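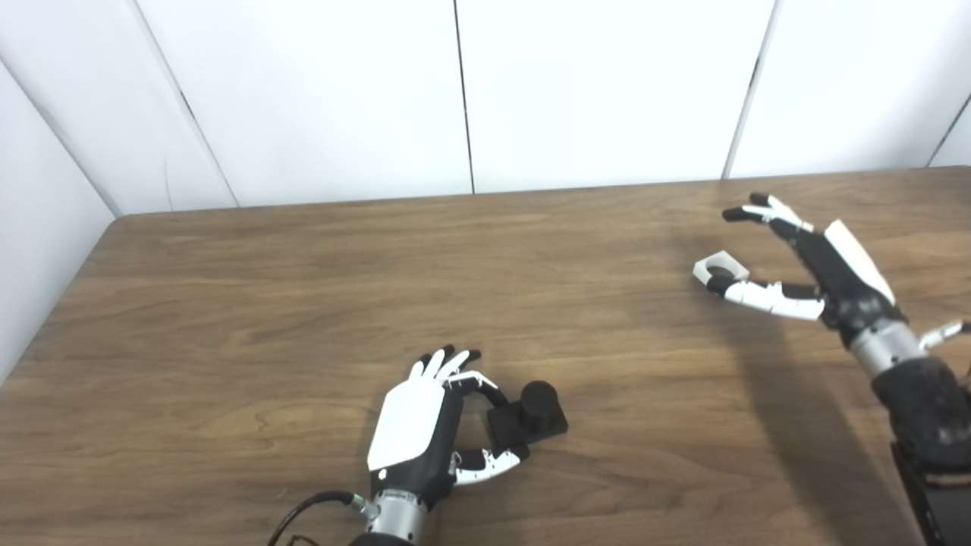 Plotitz, 2021-12-31

Progress report to the Zornetti Fund
Project: Cliven permanent orienteering course and map loan kits
Reporting period: May to year end
Prepared by: Faizal Wijaya, project lead

Status

The course is open and in use by youth groups. Marker installation is complete, the base map has been field-checked, and the loan kits are in circulation. Two items from the work plan are unfinished: the night route and the leader handbook. Both are covered below.

Course and markers

The grant agreement called for 30 fixed markers on the Cliven woodland tract. All 30 are in the ground. Each marker is a pressure-treated post with a routed code letter on the top face and a metal plate holding the punch pattern. Posts were set in tamped gravel. Concrete was ruled out by the landowner, and the gravel has held well on level ground. On the slope above the Ong stream, several posts had started to lean by fall. These were reset deeper with a flat stone on the downhill side, and they will be checked again after the thaw.

Marker positions were first plotted from the survey sheet and then walked. Where the plotted point fell within sight of a main path, the marker was moved to the nearest clear feature, such as a ditch bend, a boulder or a root plate. The final positions are on the revised map. Groups holding the draft map should discard it, as the north lines on that version were drawn to grid north and the compass exercises assume magnetic.

Route grading

Routes are offered in 3 grades. The easy route follows paths throughout and can be finished by younger children with one adult per patrol. The middle route leaves the path between markers but always has a handrail feature to follow (a fence, a wall or the stream). The hard route requires a bearing and pace counting on most legs. Feedback from leaders indicates that the step from middle to hard is too large. We propose to shorten the two longest legs on the hard route and to add an attack point before the marker in the old quarry.

Participation

A total of 573 young people completed at least one route in the period. Attendance was taken from the sign-out sheets at the hut, so a participant who came with two different groups is entered twice. The true figure is therefore somewhat lower. Most visits fell on weekends before the leaves came down. School groups used the course on weekdays, usually the easy route combined with a short session on setting the map.

Loan kits

Each kit holds compasses, laminated maps, control cards, whistles and a laminated sheet of lost-person instructions. Damage has been light. The main fault is reversed polarity in the compasses, which we traced to storage next to the magnetic catch on the kit cupboard. The catch has been replaced with a hook and eye. Affected compasses were remagnetized and tested against a known bearing before going back out.

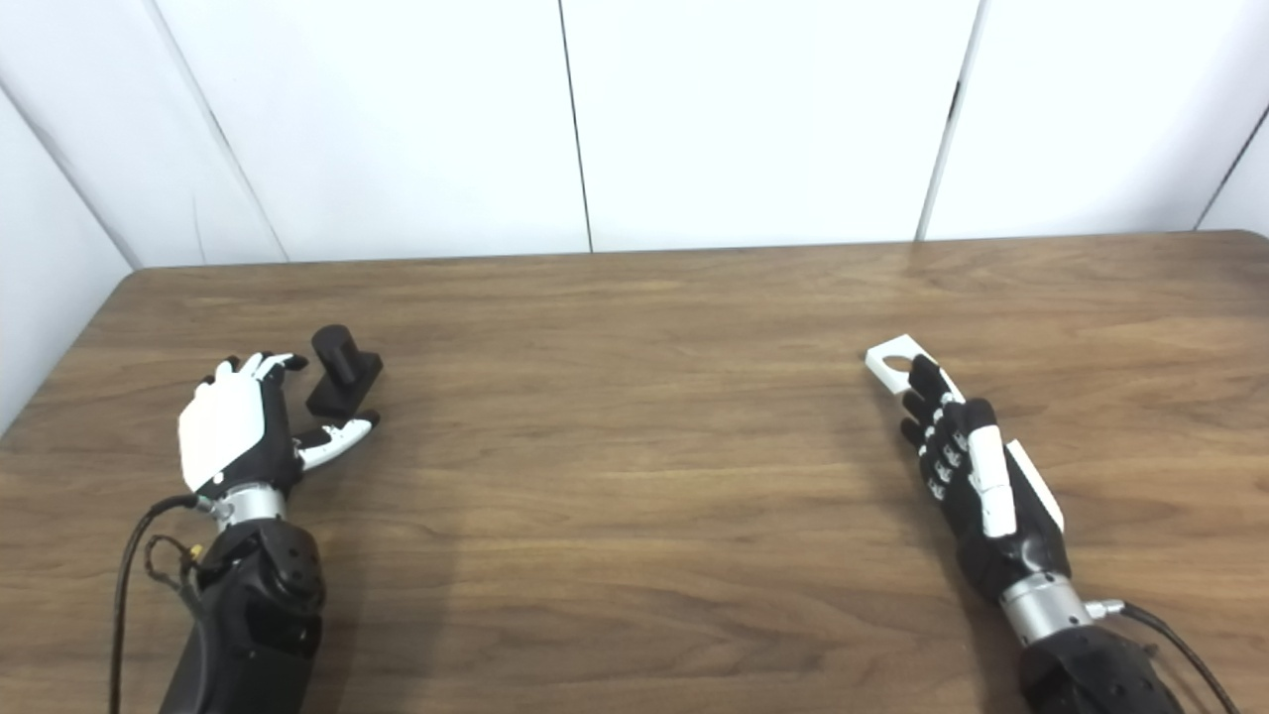

Tabletop with white wall panels, two robotic arms over the wood.

Night route

The night route was to open this fall and did not. Reflective tape applied to the posts peeled in wet weather, and the replacement — riveted reflector disks — arrived too late for a full test. A trial with adult leaders showed that disks at knee height are hidden by bracken and that chest height is better. The route will use part of the easy loop only, with a fixed turnaround time and a leader posted at the stream crossing.

Leader handbook

The chapters on map setting, thumbing, pacing and group safety are drafted. The chapter on planning a score event is in outline. Layout will begin when the hard route changes are settled, to avoid redrawing the example legs.

Budget

Spending on posts, plates and printing is within the approved lines. Printing took more than 900 dollars, and the map sheets were the larger share of that. The unspent part of the night route line consists mainly of reflectors on order and training time for leaders. We request permission to carry this balance into the next period without change of purpose.

Next steps

Recheck the leaning posts after the thaw.
Amend the two long legs and issue the corrected hard route map.
Fit reflector disks at chest height and run a second night trial.
Complete the handbook text and send a review copy to the Fund.
Replace the hut sign-out sheet with one that records repeat visits.

The landowner's access agreement remains in force. Any closure for felling will be passed on to registered groups and to the Fund as soon as the dates are known.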